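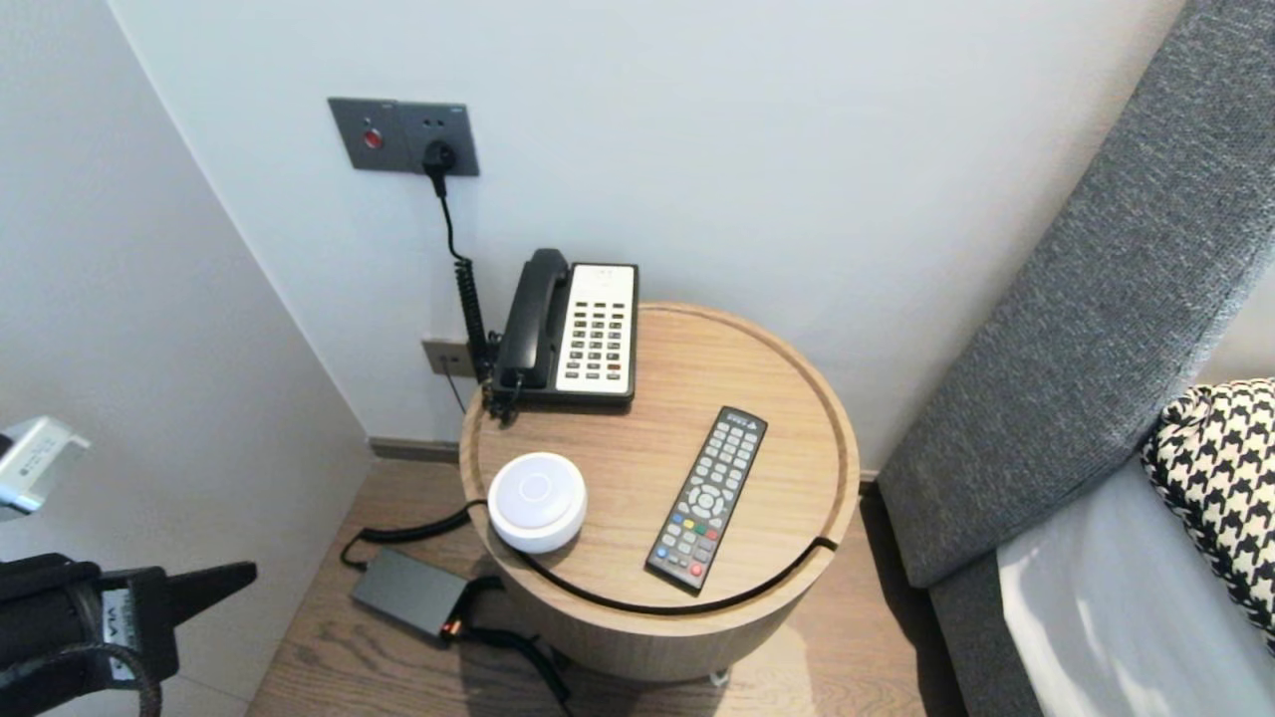
Why do hotel telephones have curly wires?

I love the little table next to a hotel bed. When I get to a new room I drop my bag, bounce on the mattress once (sorry, hotels) and go straight to see what's on it. There's nearly always a telephone, and it's nearly always the old sort, with a wire.

Let's start with that wire. The part you hold to your ear is called the handset, and the part it sits on is called the cradle. The curly cord works a bit like a spring. Pull it and the coils open out, so you can sit up in bed and talk. Let go and they close up again, so there isn't a great long string lying about to trip over. Try winding a piece of wool round a pencil and sliding it off — you'll see how much wool fits into a tiny space!

A phone like this doesn't need charging. Many of them get the small amount of electricity they need down the telephone line, from a socket in the wall. And when you ring the front desk, your call may not leave the building at all. Big hotels have their own mini telephone exchange, a machine that joins one room to another. I stayed at the Nevmont in January, in room 103, and the hotel has 46 rooms, so that's a lot of joining up.

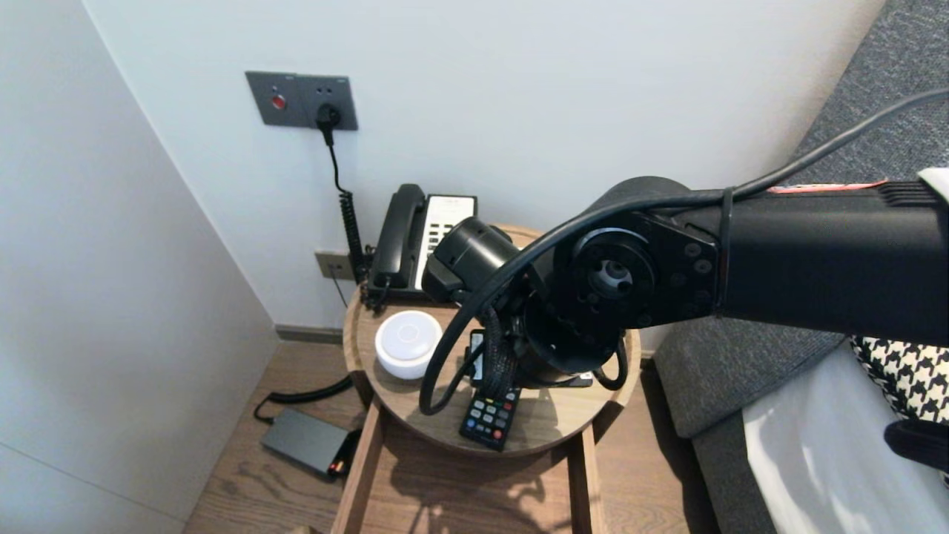
A corded telephone, with a remote control on the same table.

Now for the remote. Most TV remotes talk to the television with flashes of infrared light. Your eyes can't see infrared, but the telly can. Each button makes its own pattern of flashes, a bit like a secret knock on a door. If you put your hand over the front of the remote, the flashes may not get through.

What about those red, green, yellow and blue buttons? They don't have one fixed job. The television shows a little menu with the same colours on it, and you press the one that matches. On one page red might mean "go back" and on another it might mean something else.

Last of all, have a look at the edge of the table. A raised rim stops a pen or a pair of glasses from rolling off in the dark. I wish my table at home had one. I've lost two pens behind it this week, and I can only reach one of them.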